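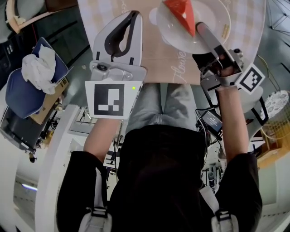
Cake plate task, two hand-held grippers, one person

What to budget for a second set of hand-held grippers?

Štefánia Vlček

Hi all, hoping someone has been through this. We do table tasks with hand-held grippers, one in each hand, marker cards on both, backpack for the rest of the kit. Plates, cups, food, cloths, that kind of thing. One working set right now and I have to put in a number for a second by end of October.

What I have so far is a quote from Statham for a pair of grippers plus cabling, and a cheaper one from Mostham that is grippers only, no cables, no cards, no spares. Mostham looks great until you start adding stuff back in. I got to 1203 on top and I'm sure I missed things.

Questions really:
- do I buy a second full set or just spares for the first
- how much for consumables (cards, plates, actual food, tablecloths)
- anything you wish you'd put in the budget and didn't

Room is small and already full of stands so storage counts too. We'd like to be running two people by spring. Thanks in advance, sorry for the rushed post, typing between takes.

Geum-ok Yoon

Second full set, if you can get it signed off. We went the spares route the first year and lost days swapping parts back and forth, and then when a handle went we were down anyway. If money's tight buy one extra gripper first, plus a spare for every cable. Cables went first for us, by a long way. Anything that hangs near the wrist gets pulled on all day.

Things I left out of my first budget:

Finger tips. They wear against hard plates faster than you'd think. Ask the supplier for the price per tip BEFORE you sign, ours was included in the quote as "on request" and then it wasn't cheap.

Marker cards. Printing is nothing, but get them on something stiff and order a stack in one go. We got ours from Westex, 255 for the batch including mounts, and haven't reordered yet. A bent card means redoing the session so don't save money here.

Backpacks. Get one that adjusts. Whoever does the second shift will not be the same size as whoever did the first.

Food. Put it on its own line or somebody in accounts will ask why you are buying cake on the equipment code. Ask me how I know. We budget per session day, and it goes up if you want real slices that still look like slices in the afternoon. Soft stuff gets maybe a few goes and then you need a fresh one.

On Statham vs Mostham, make them both quote the same list. Write the list yourself, send it to both, same day. Took us almost 17 weeks from order to delivery so if you want two people going in spring, October is already a bit late tbh.

For storage, one hard case per set, labeled, and a shelf for it. Floor stands are the real problem, we ended up getting rid of half of ours.

baehouse_3

we use Bae, theyre fine. just buy the cheap one and 3D print the rest

Štefánia Vlček

Thank you Geum-ok, this is exactly what I needed. Tips and backpack were both missing from my sheet. Sending the same list to both suppliers tonight and will ask about lead time at the same time. Also splitting food out, yes, had that email already.

@baehouse_3 we don't have a printer, is the cost of the printing worked in for you or do you send it out?

Geum-ok Yoon

One more, ask about repair turnaround. Ours was 3 weeks for a loose screw fitting. If they won't put a time in writing, add a spare gripper to the quote and make them discount it. Good luck, post the numbers when you get them, there's not much on here for this kind of kit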